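4 Ablage, Löschung und Rückholung: Ergebnisse aus dem Feldversuch

4.1 Ausgangslage

Wer über volle Postfächer schreibt, denkt meist zuerst an Speicherplatz. Uns hat in diesem Projekt etwas anderes gepackt: die Frage, wie Menschen eine Nachricht wiederfinden, von der sie nur noch wissen, dass es sie gibt. Der Feldversuch lief im Juli bei zwei Organisationen, der Stadtbibliothek Drurnach und dem Planungsbüro Trustanen. Insgesamt nahmen 118 Personen teil, alle mit einem IMAP-Konto und mindestens einem selbst angelegten Ordner. Als Suchwerkzeug diente Andus, eine von Oğuzhan Ağca entwickelte Erweiterung, die jede Suchanfrage samt Zeitpunkt und geöffneter Nachricht protokolliert. Nachrichteninhalte wurden zu keinem Zeitpunkt gespeichert, Betreffzeilen nur als Hashwert.

Die Vergleichsbedingung bildete Gökçe, eine ältere Oberfläche mit fester Ordnerhierarchie (vgl. Yaman und Baysal, Abschnitt 2.3). Beide Gruppen arbeiteten auf demselben Serverstand, und beide durften ihre gewohnten Filterregeln behalten. Gerade dieser letzte Punkt hat sich als Glücksfall erwiesen, denn die Regeln erzählen viel darüber, was jemand für aufhebenswert hält!

4.2 Suchverhalten

Im Mittel enthielt der Posteingang zu Beginn rund 400 ungelesene Nachrichten, mit enormer Streuung. Umso erstaunlicher ist, wie selten die Teilnehmenden scrollten. Die meisten Rückholversuche begannen mit einem Absendernamen, wurden dann um ein Wort aus dem vermuteten Betreff ergänzt und endeten nach höchstens drei Anfragen, mit oder ohne Treffer. In der Andus-Gruppe kam ein drittes Muster hinzu, auf das wir nicht vorbereitet waren: die Suche über den Anhang. Wer sich an eine Tabelle oder einen Scan erinnerte, filterte zunächst nach Dateityp und las die Absender erst danach durch.

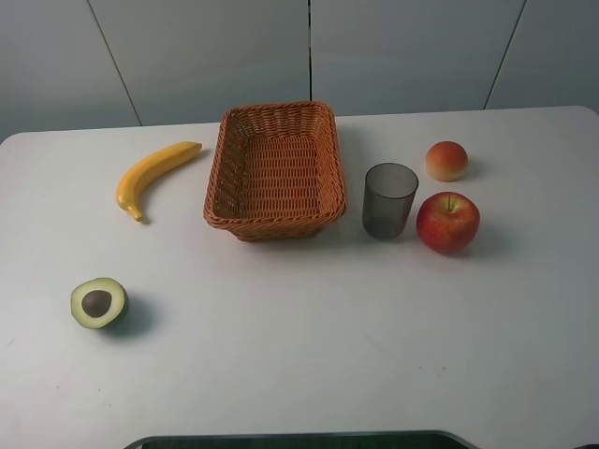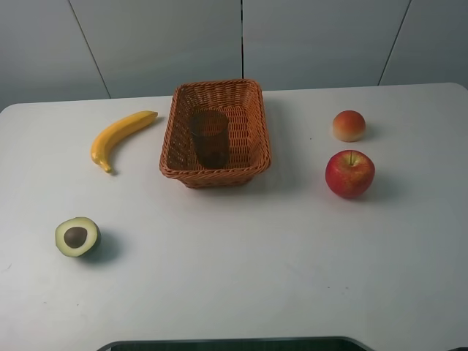
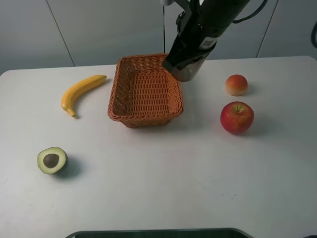
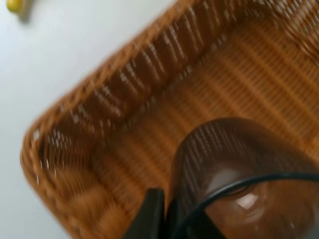
Abb. 3: Geflochtener Korb, vier Aufnahmen.

Wenche Dahlgren hat für diese Anhangsuche den Begriff der seitlichen Rückholung vorgeschlagen, und wir übernehmen ihn gern. Er trifft sehr schön, was in den Protokollen zu sehen ist, nämlich einen Zugang quer zur Ordnerstruktur, der diese Struktur trotzdem nicht überflüssig macht. Wer viele Ordner angelegt hatte, nutzte den Anhangfilter sogar häufiger, dann aber innerhalb eines Ordners. In der Gökçe-Gruppe fehlt das Muster fast ganz. Dort liegt der Filter im zweiten Menü und wurde in den Abschlussgesprächen mehrfach als unbekannt bezeichnet.

4.3 Löschfristen

Der Papierkorb wurde in beiden Häusern nach 14 Tagen automatisch geleert. Diese Frist war den Befragten in Drurnach durchweg geläufig, in Trustanen kaum. Der Unterschied schlägt sich direkt im Verhalten nieder: In Drurnach wurde beherzt gelöscht und bei Bedarf zügig zurückgeholt, in Trustanen wanderten auch Rundschreiben in Ordner mit Namen wie »Diverses« oder »Später«. Bernd Buschmann, der die Abschlussgespräche geführt hat, spricht von einer Ablage auf Verdacht. Die betreffenden Ordner wurden im Versuchszeitraum gefüllt, aber so gut wie nie geöffnet.

Für die Gestaltung von Mailprogrammen ist das ein wunderbar konkreter Hinweis. Ein sichtbares Ablaufdatum neben jeder Nachricht im Papierkorb kostet in der Oberfläche eine schmale Spalte. Wir haben sie für Andus bereits umgesetzt und prüfen derzeit, ob sich die Wirkung auch bei Konten zeigt, die über POP3 abgerufen werden. Dort verbleiben Kopien je nach Einstellung auf dem Server, sodass lokaler und entfernter Papierkorb auseinanderlaufen können. Die entsprechenden Protokolle sind in die hier berichteten Werte nicht eingegangen und werden in Abschnitt 5.2 getrennt behandelt.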